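Night Proofreader, Part Time
Clerport Evening Dispatch, Greloneck office

Posted 17 Apr 2022

The Dispatch recently ran a front-page story about the town's new "pubic library." We sold every copy by noon and heard from 300 readers, some of them more than once. A few wanted it framed. Our publisher, Theophilus Frimpong, did not, and so we are hiring.

What you would be doing

You would read the whole paper before it goes to the printer, starting when the rest of us would like to go home and ending when the pages are clean or the printer calls, usually the second one. That means headlines, captions, obituaries, school lunch menus, legal notices and the bowling scores. The bowling scores matter more than you think. We once swapped two teams in the Komum league and a man drove in from the lake to discuss it.

You would not be rewriting anybody. Our columnists are touchy, and Moataz Helmy has been ending sentences with prepositions in his gardening column for longer than most of us have worked in this building. Leave him be. Fix his spelling of "chrysanthemum" and move on.

Obituaries get read twice, by you, out loud if you can stand it. Call the funeral home if a name looks wrong. They're up late too.

Who we're looking for

Someone who reads menus for mistakes and has lost friends over it. A degree is fine. So is no degree. You should know the difference between "lie" and "lay" and be able to explain it to a sports reporter at 11 p.m. without raising your voice.

You should be comfortable with plain arithmetic, as our percentages have been known to pass 100. Some local knowledge helps. Slaoui Road is spelled that way, whatever the county's own sign says.

Experience with page layout software is nice to have. Ours is old and crashes when it sees a semicolon, so you will also learn to live with fewer semicolons.

Pay and hours

Four nights a week, five hours a night, at a rate we'll tell you over the phone before you bother coming in. There is paid vacation after six months. Parking is free and there's coffee, made at 4 in the afternoon and not again.

Staff get a metal locker with a key. Lose the key and you can take it up with Zaid Hijazi, who orders the spares and sighs while he does it. 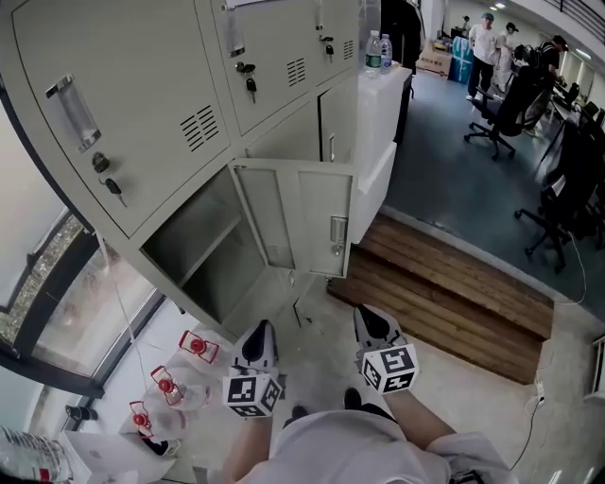
How to apply

Send a one-page letter and a list of jobs you've held to Radwa Shawky, Night Editor, at the Greloneck office. Paper or email, either one. Tell us about the worst error you ever caught, and the worst one you let through. We will trust you more if the second answer is longer.

If your letter looks good we'll ask you in for a test. You get 60 minutes with a page of about the usual quality, meaning ours. Mio Morikawa wrote the test and has never told anyone how many mistakes are in it.

We hope to have someone at the desk by July. There are two errors in the print version of this ad that we put there on purpose. Any others are the reason for the ad.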